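Appel à participation : essais comparatifs de pinces portées à la main et de contrôleurs

Dernière mise à jour : octobre

Le laboratoire de manipulation Clorkau recherche des participants pour une campagne d'essais consacrée à la comparaison de plusieurs pinces portées à la main et de deux modes de commande du bras Turunen. La campagne se déroule sur le site d'Osley, dans le cadre du projet Grita. Elle s'adresse à des personnes majeures, avec ou sans expérience préalable de la robotique.

Objet de l'étude

Le projet Grita vise à établir dans quelle mesure la forme des doigts, la course d'ouverture et le poids d'une pince influent sur la qualité des gestes enregistrés, puis sur leur reproduction par un bras. Trois modèles de pinces seront comparés. Chaque participant utilisera successivement les 3 modèles, dans un ordre tiré au sort, et réalisera avec chacun la même série de tâches : saisie au sol, dépose dans un bac, passage d'un objet d'une main à l'autre, travail sous un obstacle bas, enfichage d'un connecteur. Une partie des participants sera ensuite invitée à exécuter les mêmes tâches à distance, au moyen du bras Turunen, afin de comparer un contrôleur à retour d'effort et un contrôleur sans retour.

La base de données constituée au terme de la campagne devra compter 3,000 démonstrations exploitables. Les enregistrements interrompus ou incomplets sont conservés séparément et ne donnent lieu à aucune retenue sur l'indemnité.

Profil recherché

Le laboratoire souhaite recruter 50 participants, droitiers et gauchers. Les candidats doivent :

- être âgés de 18 ans révolus ;
- ne pas présenter de trouble de la motricité fine ni de douleur récente au poignet, au coude ou à l'épaule ;
- avoir une vision normale ou corrigée ;
- pouvoir travailler assis, debout et en position basse pendant de courtes périodes ;
- comprendre des consignes écrites et orales en français.

Les personnes ayant déjà pratiqué la téléopération sont admises et seront réparties dans un groupe distinct. Les membres du personnel du laboratoire ainsi que les étudiants encadrés par celui-ci ne peuvent pas se porter candidats.

Déroulement

La participation comprend 11 tâches, réparties sur deux séances d'une demi-journée. La première séance débute à 9 h et comporte un temps d'accueil, la signature du formulaire de consentement, la prise de mesures de la main et une phase d'entraînement libre. La seconde séance est entièrement consacrée aux essais chronométrés et s'achève par un questionnaire portant sur la fatigue, la précision perçue et le confort de préhension. Des pauses sont prévues entre les blocs ; le participant peut en demander d'autres à tout moment.

Il est demandé de porter des chaussures fermées et une tenue permettant de s'accroupir. Les bagues, montres et bracelets seront retirés avant les essais. Un vestiaire fermant à clé est mis à disposition.

Indemnisation et données personnelles

Une indemnité forfaitaire est versée à l'issue de la seconde séance. Les frais de transport en commun sont remboursés sur présentation d'un justificatif. Tout participant peut se retirer de l'étude sans avoir à se justifier ; dans ce cas, l'indemnité est calculée au prorata des blocs effectués.

Les images enregistrées sont cadrées sur les mains et l'espace de travail. Elles sont associées à un code, et la table de correspondance est détruite à la clôture du projet. Les participants disposent d'un droit d'accès, de rectification et d'effacement jusqu'à cette date.

Candidature

Les candidatures sont à adresser au secrétariat du laboratoire Clorkau, site d'Osley, avec la mention « Essais Grita ». Elles préciseront la main dominante, les disponibilités en matinée et en après-midi et, le cas échéant, l'expérience en téléopération. Une réponse est apportée à chaque candidat, y compris en cas de refus. Les dossiers sont examinés dans l'ordre de leur réception, jusqu'à ce que les deux groupes soient complets.

Postes d'essai

Les essais en position basse constituent la partie la plus exigeante du protocole et font l'objet d'un entraînement spécifique. Le participant tient une pince dans chaque main, doigts dirigés vers l'avant ; le cube blanc fixé à chacune d'elles porte des marqueurs noirs et blancs, qui doivent rester dégagés des manches et des vêtements, y compris lorsque la pince droite est avancée sous un appareil volumineux posé près du sol. Les avant-bras seront donc nus ou les manches relevées, et les câbles au sol seront contournés lors de tout déplacement.
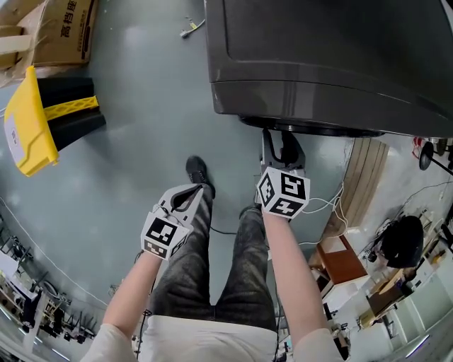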